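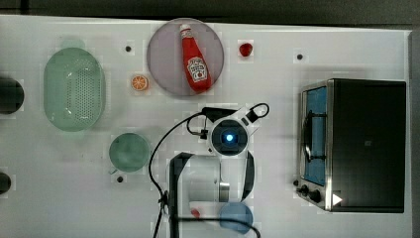 Cell 3, table and arm, overhead view.

Cell 3 - Tabletop Arm, Kitchen Fixture
Monthly Inspection Checklist with Comments
Period: December
Inspector: Hằng Vũ
Second check: Marek Vrabec
Cell owner: Khôi Hứa

Status codes: OK = accepted. ADJ = adjusted during inspection, accepted. OPEN = action required, see comment. N/A = does not apply to this cell.

Section A. Isolation and access

A1. Main isolator locks in the off position. OK
A2. Emergency stop, operator side. Arm drops to protective stop and needs a manual reset. OK
A3. Emergency stop, rear. OPEN
Comment: Button works. The yellow backplate is cracked at the lower screw. Replacement requested from Burkora stores. The cell may run in the meantime.
A4. Floor marking visible on all sides. ADJ
Comment: Tape had lifted by the cabinet. Cut back and replaced.
A5. Lockout tag and padlock present at the cabinet. OK

Section B. Table

B1. Surface clean, no standing liquid, no adhesive residue. ADJ
Comment: Wiped down before the reach test. Use the mild cleaner only. The solvent wipes left a haze on the table in Cell 2 and Vy Trương had to polish it out.
B2. Black dots on the white surface present and not covered by loose items. OK
Comment: One is left of the toaster oven near its front and one stands alone in the open area between the strawberry and the oven. Keep both clear when resetting the table.
B3. Table feet locked, no rock under hand load. OK
B4. Table level, both axes. ADJ
Comment: Rear left foot raised by half a turn. Lock nut retightened.

Section C. Arm and mount

C1. Base bolts at torque. OK
Comment: 16 Nm on all bolts, paint marks aligned.
C2. Covers seated, no cracks at the edges. OK
C3. Joint backlash by hand, power off. OK
Comment: Slight play at the wrist, same as last month and inside the limit. Marek repeated the check and agrees.
C4. Joint noise at slow speed. OPEN
Comment: Faint tick from the elbow when lowering under load, not heard when raising. Audible only with the cabinet fan off. Log it each month and call Teltico if it gets louder or shows up in both directions.
C5. Home position repeatability. OK

Section D. Wrist, gripper and cable

D1. Gripper brackets tight. ADJ
Comment: One screw on the upper side took a quarter turn. Thread locker applied.
D2. Round sensor on wrist, blue light on at power-up. OK
Comment: Clean the face with a dry lens cloth. Do not spray.
D3. Cable jacket, full length. OK
Comment: No cuts or flat spots. Check the small loop at the wrist with extra care.
D4. Cable routing and slack. OPEN
Comment: The main length sweeps out to the left of the arm and comes down beside it toward the base. Slack is enough for full wrist rotation, but the arc is wide and could catch the rim of the green bowl on a low pass to the left. Add one soft clip at the arm link, then repeat the rotation test. Do not use zip ties - the last one marked the jacket.
D5. Connector at cabinet, latch closed. OK

Section E. Fixture items

E1. Toaster oven position. OK
Comment: Right side of the table, door facing left. Pushed by hand in both directions, no movement.
E2. Toaster oven supply. OK
Comment: Unplugged. It stays unplugged in this cell. The two control knobs are for handling trials only.
E3. Door glass and handle. OK
Comment: No chips. Rack sits flat.
E4. Oval colander, rim and base. OK
E5. Bowls free of cracks. OK
Comment: The round blue piece beside the arm link is hard to see from the operator side. Move it away from the link before running any slow joint test.
E6. Plate and ketchup bottle. ADJ
Comment: Bottle goes diagonally on the plate, cap toward the rear edge. Cap checked for tightness and closed a little further. Bottle weighed at 700 g, inside the payload set for this gripper.
E7. Small items, orange slice and strawberry. OK
Comment: Both stay at the rear half of the table, on either side of the plate.

Section F. Function test

F1. Slow cycle, 29 moves, no item on the gripper. OK
F2. Protective stop on contact with foam block. OK
Comment: Tested from the left and from the front. The oven side was skipped for lack of clearance. Hạnh Khương to confirm whether two directions are enough for sign-off.
F3. Controller log reviewed after the cycle. OK
Comment: One warning, late heartbeat from the gripper. Cleared by itself.

Open items

A3 - backplate, Burkora stores
C4 - elbow tick, monitor
D4 - cable clip, Khôi, before the Saturday run
F2 - confirm test directions, Hạnh

Result: cell released for supervised use. Unattended running is on hold until D4 is closed and countersigned.

Related checklists
Cell 2 - Tabletop Arm, Sorting Fixture
Gripper Change Procedure, Zoltia Type
Cable Replacement Record
Lockout Padlock Register

Doãn Automation Services - Maintenance Documents - Contact the document desk - Back to top

This site uses cookies to keep you signed in. Accept - Settings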